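News from the Urnusstead workshop
Jan 17, 2019

It has been a slow and happy sort of month in the back bay, and I wanted to catch everyone up before the membership renewals go out. Those of you who drop in after dinner will know that Coralie Baxter and I have been working away at our robot, which we call Zultalero, and that we have moved on (at long last!) from waving its arms about to asking it to do something with its hands. The job we picked is lifting a doll's head off a tabletop and setting it down on a marked spot. I thought we'd have it sorted in a couple of evenings – Coralie, who has a much better sense of these things, wrote 31 evenings on the whiteboard and underlined it.
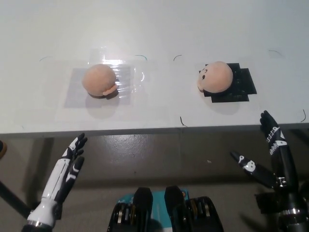
Round things are hard, as anyone who has chased a pea around a plate will tell you. Our first trouble was rolling, so we tried a few different surfaces on the table, and tape and clear film have both had a turn. The second trouble was grip. Squeeze too lightly and the head slips away, squeeze too hard and it pops out sideways and goes under the lathe, where I've now spent more time than I care to admit. We log every try in a notebook, good or bad, and we're up to 200, with 70 that I'd be glad to show my mother.

Next on the list is tidying the wrist wiring and teaching it to go a little slower on the way down. If you have a favourite trick for picking up soft, round things, please leave a note in the Cartwright tin by the kettle. We hope to have Zultalero ready for visitors by the April open evening, and you're welcome to come and watch before then.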